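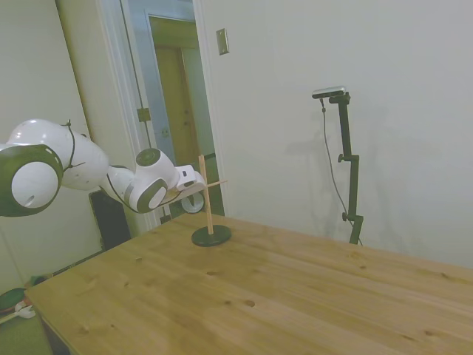

Minutes – Teaching and Teleoperation Group
November
Minutes taken by Graham Ashworth

Present: Aarne Hakala (chair), Graham Ashworth (minutes), Renske, Tobiah, Malin. Joining by phone from Ludmont: Odette and Percival.
Apologies: Ines.

The meeting opened at 9:10 a.m.

1. Minutes of the last meeting

Accepted with one change. Under the item on gripper force, "teleoperated runs" should read "hand-guided runs." Graham has corrected the stored copy.

2. Matters arising

The spare foot pedal has come from Grewal and is in the cabinet. Tobiah tested it with the remote control desk and found no fault. The old pedal is to be kept until the end of the current task, then thrown out.

The request to Brinomberg for a second login on the labeling tool is still open. Renske will ask again.

3. Stand task: state of the demonstrations

Malin reported. The set now holds 335 demonstrations that passed the first check. These are a mix of hand-guided ones, where the operator holds the wrist and moves the arm through the task, and remote ones done from the desk. A further 19 were set aside and are discussed under item 4.

The task is unchanged: come down to the small wooden stand with the round black base, close on the crossbar, lift, and set the stand down again on the table with the base flat. The run ends when the gripper is open and clear of the bar.

Malin said the hand-guided runs are shorter and smoother on the way down. The remote runs have more pauses near the bar, mostly while the operator works out the depth. Aarne asked whether the pauses should be trimmed. Renske was against trimming by hand, as two people will trim differently. Agreed that pauses stay in the stored data, and that Renske will write a filter that can be switched on at training time. The threshold is left to her.

Odette asked if the two kinds of demonstration are marked separately. They are, but the field was left blank in the early runs. Malin thinks she can fill it in from her notebook.

4. Runs set aside

The group went through the list. Most were set aside for one of these reasons:

- the gripper closed on the upright as well as the crossbar
- the operator let go of the wrist before the base was down
- the recording was started late, with the arm already moving

Percival felt the first kind should be kept. The stand was still lifted and put back in those runs, and a policy trained only on clean grasps may do badly when it comes in too close to the upright. Aarne did not want them mixed in with the rest. After some discussion it was agreed to keep them under a separate tag and train once with them and once without. The other two kinds are dropped.

Tobiah noted that the late starts all came from the remote desk, where the record key is next to the key that frees the arm. He will move the record key to the pedal.

5. Starting position of the stand

At present the operator puts the stand down by eye between runs. Malin said this gives less variety than expected, because people tend to put it back close to where it was. The direction of the crossbar varies even less – nearly always pointing away from the arm's base.

Options discussed were tape marks on the tabletop, a printed sheet under the stand, and a list of positions read out before each run. Tape was ruled out, as it would show in the recordings and might be picked up as a cue. The same goes for the sheet. Agreed to use a list. Graham will make one with positions and crossbar angles in mixed order and put it on the desk computer.

6. Hand guiding: cable and grip

Renske has been guiding the arm with one hand on the wrist and the other on the upper link, and finds that her sleeve catches the cable strapped along the outside. Aarne prefers both hands at the wrist, which keeps clear of the cable but is tiring over a long session. No rule was made. Operators are asked to check the straps before starting and to roll up loose sleeves.

The arm feels heavier to push when it is stretched out low over the table. Tobiah believes the payload value has not been updated for the current gripper. He will measure it and enter it. Runs made before and after the change are to be marked – Malin will add a field.

7. Remote control: delay and view

Odette reported on the trial in which the arm was driven from Ludmont. The delay was acceptable for the approach and too long for the last part of the grasp. She overshot the bar several times and had to back off. Four operators took part, and two of them had not used the desk before.

Scaling down the hand motion near the table helped. With the scale at half, the new operators managed the grasp more often, though each run took longer. Odette would like the change of scale to be on a switch. Percival would like it to happen on its own below a set height. Both will be tried.

Percival also asked for a second view on the remote desk. From the one he had, it was hard to tell whether the fingers were in front of the crossbar or level with it. Aarne said the present camera position should not change while this task is running, and that any extra view should be for the operator only and left out of the training data. Percival accepted this.

8. Tedska visit

Tedska would like to send people to see a hand-guided session and try one themselves. Aarne is in favor. Runs made by visitors will be recorded and tagged but not added to the main set. Malin asked that the visit be kept to an afternoon so the morning session can go ahead. Aarne will reply.

9. Any other business

Session notes should be written the same day. Several were missing last month.

Renske asked for a better chair at the remote desk. Aarne will look at the budget.

Actions

Renske – pause filter; Brinomberg login
Malin – fill in blank demonstration types; separate tag for upright grasps; payload field
Tobiah – record key to pedal; payload measurement
Graham – list of stand positions and angles
Odette and Percival – scale switch and height-based scaling
Aarne – reply to Tedska; chair

The meeting closed at 10:25 a.m. The next meeting will be held after the payload change has been made, at the same time of day.

Last updated: November, by G. Ashworth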